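컴퓨터 구조 및 유지보수 강의 노트
7주차: 프로세서의 열 설계와 열 접촉면
담당: Rogelio Belmonte / 실습 조교: Princess Macaraeg

7.0 지난주 정리

6주차에서는 동적 전력 식 P = αCV²f 를 유도하였다. α는 스위칭 활동 계수, C는 부하 정전용량, V는 공급 전압, f는 클록 주파수이다. 전압이 제곱으로 들어가므로 같은 비율로 낮출 때 전압 쪽의 절감 폭이 크다. 여기에 누설 전류에 의한 정적 전력이 더해지며, 누설 전류는 접합 온도가 오르면 함께 증가한다. 이번 주는 이렇게 발생한 열이 다이에서 외부 공기까지 이동하는 경로를 다룬다.

7.1 용어

접합 온도(Tj): 반도체 다이 내부 트랜지스터 접합부의 온도. 실제로는 다이 위 여러 지점의 센서 값 중 최댓값을 사용한다.
케이스 온도(Tc): 패키지 상부, 즉 히트 스프레더 표면 중심의 온도. 컴퓨터 본체를 가리키는 "케이스"와 혼동하지 않도록 한다.
주위 온도(Ta): 방열판으로 유입되는 공기의 온도. 실내 온도와 같지 않다. 본체 내부 공기는 다른 부품의 발열로 이미 데워져 있다.
열저항(θ): 단위 전력당 온도 상승. 단위는 °C/W.
열 접촉 재료(TIM): 두 고체 면 사이의 미세한 공극을 채우는 재료.

7.2 열저항 모델

정상 상태에서 열 흐름은 직렬 저항 회로로 근사할 수 있다. 온도 차는 전압, 열류는 전류에 대응한다.

Tj = Ta + P × (θjc + θcs + θsa)

θjc는 접합에서 패키지 표면까지, θcs는 패키지 표면에서 방열판 바닥까지, θsa는 방열판에서 공기까지의 열저항이다. θjc는 제조 단계에서 정해지므로 조립자가 바꿀 수 없다. θcs는 TIM의 종류, 도포 두께, 체결 압력에 따라 달라진다. θsa는 방열판의 표면적과 풍량에 좌우된다.

이 모델의 한계는 다음과 같다. 첫째, 열이 한 방향으로만 흐른다고 가정한다. 실제로는 일부가 기판 쪽으로도 빠져나간다. 둘째, 다이 내부의 발열이 균일하다고 가정한다. 코어 하나에만 부하가 걸리면 국소 온도가 평균보다 크게 높아진다. 셋째, 과도 응답을 표현하지 못한다. 과도 응답은 7.5절에서 따로 다룬다.

7.3 계산 예

조건: Ta = 27 °C, P = 100 W, θjc = 0.2 °C/W, θcs = 0.1 °C/W, θsa = 0.3 °C/W

θ 합계 = 0.6 °C/W
Tj = 27 + 100 × 0.6 = 87 °C

같은 조건에서 TIM 도포가 불량하여 θcs가 0.25 °C/W로 늘었다고 하면 합계는 0.75 °C/W가 되고 Tj는 102 °C이다. 허용 접합 온도가 100 °C인 부품이라면 보호 동작이 개시된다. θsa를 줄여 보상하려면 0.28 °C/W 이하의 방열판이 필요하다.

연습 1. 위의 첫 번째 조건에서 Ta만 18 °C로 낮추었을 때의 Tj를 구하시오.
연습 2. 첫 번째 조건에서 허용 접합 온도가 90 °C일 때 허용되는 최대 전력을 구하시오. 누설 전력의 온도 의존성은 무시한다.
연습 3. 누설 전력이 온도에 따라 증가한다고 할 때, 연습 2의 답이 과대평가인지 과소평가인지 쓰고 근거를 한 문단으로 설명하시오.

7.4 열 접촉 재료

금속 표면은 가공 후에도 미세한 요철을 가진다. 두 면을 맞대면 실제 접촉은 돌출부에서만 일어나고 나머지는 공기로 채워진다. 공기의 열전도율은 상온에서 0.026 W/m·K 정도로 매우 낮다. TIM의 역할은 이 공기를 밀어내는 것이다. TIM 자체의 열전도율도 금속보다는 낮으므로 층이 두꺼우면 오히려 불리하다.

TIM 층의 열저항은 다음과 같다.

θ = t / (k × A) + Rc

t는 두께, k는 열전도율, A는 접촉 면적, Rc는 양쪽 경계면의 접촉 열저항이다. 제품 자료에 표기된 k만으로 성능을 비교해서는 안 된다. 점도가 높아 얇게 퍼지지 않는 재료는 k가 크더라도 t가 커진다.

재료 구분:
그리스형. 도포가 쉽고 얇은 층을 얻을 수 있다. 온도 순환이 반복되면 재료가 가장자리로 밀려나는 펌프아웃이 발생할 수 있다.
패드형. 두께가 일정하고 취급이 간편하다. 전압 조정부와 같이 높이 편차가 있는 부품에 적합하다.
상변화형. 상온에서는 고체이며 동작 온도 부근에서 연화되어 공극을 채운다. 최초 가열 이후에 성능이 안정된다.
액체 금속형. 열전도율이 높다. 전기가 통하므로 누출 시 단락 위험이 있으며 갈륨계는 알루미늄을 취화시킨다. 본 실습에서는 사용하지 않는다.

7.5 과도 응답

방열판은 열용량을 가진다. 부하가 계단 형태로 인가되면 온도는 지수 함수에 가까운 형태로 상승한다. 시정수는 τ = θ × Cth 이며, Cth는 열용량(J/°C)이다.

다이의 시정수는 밀리초 단위로 짧고 방열판의 시정수는 분 단위로 길다. 측정 그래프에서 부하 직후의 급격한 상승은 다이와 스프레더 구간의 응답이고, 이어지는 완만한 상승은 방열판 구간의 응답이다. 두 구간을 하나의 지수 곡선으로 맞추려 하면 잔차가 크게 남는다. 보고서에서는 두 개의 지수항으로 나누어 맞출 것.

프로세서의 단시간 전력 한도는 이 특성을 이용한다. 방열판이 아직 차가운 동안에는 정격을 넘는 전력을 일시적으로 허용하고, 이후 장시간 한도로 내려간다. 따라서 짧은 성능 시험의 결과를 지속 성능으로 해석해서는 안 된다.

7.6 보호 동작

온도가 한계에 접근하면 먼저 클록과 전압을 낮춘다(스로틀링). 그래도 온도가 계속 오르면 전원을 차단한다. 스로틀링은 오류 메시지 없이 일어나므로, 성능 저하의 원인을 진단할 때는 온도와 주파수를 반드시 같은 시간축에 기록한다.

스로틀링 여부를 판정할 때 흔한 오류는 유휴 상태의 주파수 저하를 과열로 해석하는 것이다. 부하율이 함께 기록되지 않은 자료로는 두 경우를 구별할 수 없다.

7.7 실습 과제

조 편성: 1조 Virgilio Cabrera, 2조 Rommel Cabanatuan, 3조 Virgilio Cruzado (이상 조장). 조원 명단은 실습실 게시판 참조. 1조와 3조의 조장은 이름이 같으므로 제출물에 성까지 표기한다.

측정 프로그램은 Tagle을 사용한다. 기록 간격은 2초로 고정한다. 풍량 데이터는 Skerkham 풍동 자료집의 표를 이용하며, 팬 회전수 1,000 rpm 조건의 열을 읽는다.

절차
1. 전원을 차단하고 전원 코드를 분리한다. 손목 접지대를 착용한다.
2. 방열판을 분리한다. 잘 떨어지지 않으면 좌우로 조금씩 비틀고, 수직으로 당기지 않는다.
3. 이소프로필 알코올과 보풀이 없는 천으로 양쪽 면의 기존 TIM을 제거한다.
4. 지정된 TIM을 도포하고 방열판을 체결한다. 나사는 대각선 순서로 조금씩 조인다.
5. 유휴 상태에서 온도가 안정될 때까지 대기한 뒤 기록을 시작한다.
6. 전 코어 부하를 인가하고 온도, 주파수, 전력, 부하율을 기록한다.
7. 부하를 해제하고 냉각 구간까지 기록한 뒤 파일을 저장한다.

소켓 접점에는 손을 대지 않는다. 핀이 휘면 해당 보드는 실습에 재사용할 수 없다.

7.8 보고서 작성 요령

보고서에는 다음을 포함한다. 측정 조건(주위 온도, TIM 종류, 팬 회전수), 원시 데이터 파일, 온도와 주파수의 시간 그래프, 정상 상태 값으로부터 계산한 전체 열저항, 과도 구간의 시정수 두 개와 그 불확도.

θ 계산에 사용하는 전력은 소프트웨어가 보고한 패키지 전력이다. 이 값은 추정치일 수 있으므로 오차 요인으로 언급한다. 센서 분해능이 1 °C인 경우 소수점 아래 값을 쓰는 것은 의미가 없다.

제출 기한은 다음 실습 시작 전까지이다. 기한 이후 제출분은 감점한다.

7.9 참고 자료 및 다음 주 예고

Stelside 강의 자료집 4장: 열저항 회로와 예제
Drisinham 기술 노트: 그리스형 TIM의 펌프아웃 시험 방법

8주차에는 전압 조정부를 다룬다. 다상 벅 컨버터의 동작, 인덕터 전류 리플, MOSFET의 도통 손실과 스위칭 손실을 순서대로 설명한다. 6주차의 전력 식과 이번 주의 열저항 모델을 그대로 사용하므로 연습 1과 2는 미리 풀어 올 것.

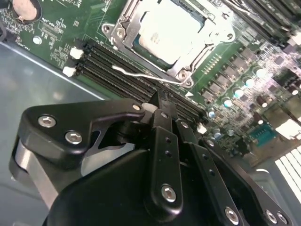

도통 손실 계산에는 온도에 따른 온저항 변화를 반영한다. 상온 값만으로 계산하면 손실이 작게 나온다. 보정 계수 표는 8주차 유인물에 첨부한다.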